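Udamia Home Textiles Program
Progress report to the Zepeda Community Fund
Hodholm office
Submitted Oct 6, 2021

Reporting period: first half of the funded year
Status: in progress, minor variation requested (see Variation to the agreed work plan)

Purpose of this report

The Zepeda Community Fund approved a grant of $2000 to the Udamia Home Textiles Program for the care, sorting and storage of clothing, bedding and floor coverings in homes in the Hodholm area. Clause 6 of the funding agreement requires a written report at the halfway point, setting out work completed, work outstanding, and any change to the budget or schedule. A final report will follow at the end of the funded year.

The report covers the home visits, the handling of each main category of textile, the written guide promised in the application, and the financial position.

Background

The program was set up to help householders who have more cloth in the home than they can readily store. In most cases the difficulty has built up over a number of years. Bedding is kept on after a move to a smaller dwelling, children's clothing is held for younger relatives, and mats and rugs from one house are brought into another where the rooms are a different shape. Householders seldom wish to part with the whole of it, and the program does not ask them to. The agreed aim is that everything kept should be clean, sound, folded to a size that suits the storage available, and able to be found again.

Visits are carried out by a team of two, with the householder or a family member present throughout. Work proceeds one room at a time. The team does not open cupboards, drawers or boxes without being invited to do so, and nothing leaves the home until the householder has signed the removal sheet.

Home visits

Visits began later than planned. The delivery of storage bags and shelf liners from Notov was held up in transit, and it was judged better to postpone the first bookings than to begin work that could not be finished. Once the delivery was received, visits went ahead at the pace set out in the work plan and the backlog has now been cleared.

The order of work in each room has been revised since the application was written. The original plan called for clothing to be handled first. In practice the larger pieces need to be dealt with at the outset, as they occupy the floor and the bed and leave no clear surface on which to fold. The team now begins with mats and quilts, then moves to garments, and finishes with small articles such as gloves, scarves and socks.

FLOOR COVERINGS AND BEDDING

Woven mats have required more attention than expected. Many have been stored folded in four, which leaves a crease in the weave that does not readily come out, and the outer edge is often the first part to fray. The team's practice is to lay the mat flat, brush it on both sides in the direction of the weave, and roll it loosely with the better face inward. Mats with a curved or concentric pattern are not forced into a tight roll. Where there is room under a bed, these are stored flat.

Patchwork quilts are checked seam by seam before folding. Open seams are marked with a loop of contrasting thread so that the owner can find them later. Small repairs are made during the visit if the householder agrees, and larger ones are listed on the visit sheet. Quilts are folded in thirds along the length, with a sheet of acid-free tissue inside each fold, and the position of the folds is to be changed at least twice a year.
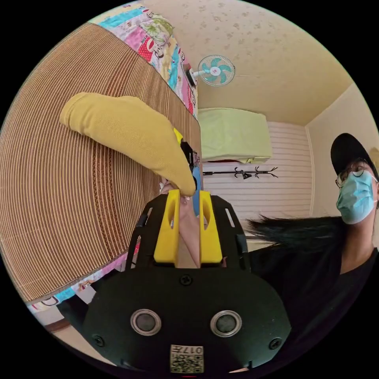

Householders have been asked to air all bedding for a full day before it is put away. This was not part of the first set of instructions and was added after a quilt packed during an early visit was found to have a musty smell when the bag was next opened. The quilt was washed and returned to use without damage. The instruction sheet has been reissued, and the households already visited were sent the new version by post.

Cotton pieces with printed motifs have been kept away from direct sunlight while airing. Householders with a covered verandah or a clothes horse indoors have managed this without difficulty. For those without either, the team has lent a folding rack for the day and collected it afterwards. A second rack would be useful, and its purchase is included in the variation set out later in this report.

Knitted gloves, mitts and similar articles are handled at the end of the visit. They are paired, turned right side out, checked at the thumb and fingertips for holes, and laid flat in a shallow drawer or box. Gloves are no longer rolled one into the other, as this stretches the cuff. Coloured wool is washed separately in cool water and dried flat on a towel.

Room preparation

The application described a dedicated sorting room at the Hodholm office, to which items would be brought in batches. This arrangement has been used very little. Householders have strongly preferred that the work be done at home, and transport of large mats and quilts proved awkward. The team has instead prepared a room in each home before starting, using the one with the best natural light wherever possible.

Good daylight has made a considerable difference to the quality of the checking. Faded patches, moth damage and thin areas in brown, navy and other dark cloth are easily missed under a ceiling light. Where the room has a large window, pieces are held up or spread near it for inspection. Window ledges are cleared of loose articles first when the householder permits it; otherwise they are left as found and the team works around them.

A clean cotton sheet is laid over the bed or floor as a folding surface. It is shaken out and laundered after each visit and is not carried from one home to the next unwashed.
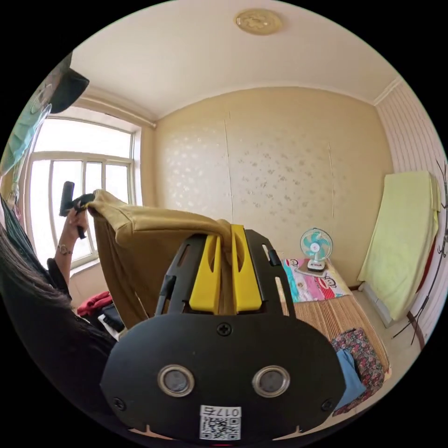

GARMENTS

Clothing has made up the greater part of the work in most homes. Each garment is opened out to its full extent before any decision is made about it. Handling a garment while it is still bunched or half folded has led to faults being missed, particularly along the side seams and at the hem. Two people working together can open out a coat or a pair of trousers in a few seconds and see both faces of it, and this has become the standard method.

After inspection the garment is placed in one of the following groups:

Keep in use
Keep and store
Mend
Pass on
Household rags

The householder decides the group in every case. Where there is doubt, the garment goes into a holding bag and is looked at again at the end of the visit. The holding bag has been well received, and in several homes it has helped the work move along when one article was causing a lengthy discussion.

Khaki, tan and other plain cotton garments are folded along the seams and stacked on shelves with the fold facing outward. Heavier outer garments are hung where rail space allows. Caps and bags are kept apart from folded clothing so that the stacks remain level. Householders who asked for a simpler method were shown how to fold to the width of a sheet of writing paper, using the sheet itself as a guide.

Garments to be passed on are laundered by the householder before collection. The team has had to decline a small quantity of clothing that was damp or badly stained. The wording on the removal sheet has been made clearer on this point.

Written guide

The application promised a short printed guide to folding and storing household textiles. A full draft has been completed and covers mats, quilts, blankets, everyday garments and small knitted articles. It has been read by several of the households visited, whose comments were practical and mostly concerned the size of the type and the order of the pages. The section on moths has been shortened and moved to the back. A section on storing cloth in humid rooms has been added at their request.

Printing has been delayed until the second half of the funded year so that any further changes to the method can be included. The quotation obtained for the printing remains within the amount allowed.

Financial position

Funds have been spent on storage bags, shelf liners, acid-free tissue, thread and mending supplies, the folding rack, laundering of the work sheets, and local travel. The amount remaining at the end of the reporting period is $605, which is set aside for printing the guide and for travel to the remaining visits. Receipts have been filed at the Hodholm office and copies will be supplied with the final report.

Travel costs were lower than forecast, owing to the grouping of visits by neighbourhood. The cost of tissue was higher than forecast. The original estimate allowed for quilts only, and tissue has also been used for wool blankets and for some older garments.

Variation to the agreed work plan

Approval is requested for the following changes:

The sorting room at the Hodholm office to be withdrawn from the work plan, with all sorting to take place in the home.

The saving in travel to be applied to the purchase of a second folding rack and an additional supply of tissue.

The printed guide to be delivered in the second half of the funded year in place of the first.

None of these changes would increase the total amount of the grant.

Work outstanding

The remaining home visits have been booked, subject to confirmation by the householders. Return visits will be offered to homes where mending was listed but not completed. The team will also check the condition of mats and quilts stored during the earliest visits, with particular attention to creasing along the folds and any sign of damp.

A written response to the variation request would be appreciated before the next order is placed with Notov.

Respectfully submitted on behalf of the Udamia Home Textiles Program, Hodholm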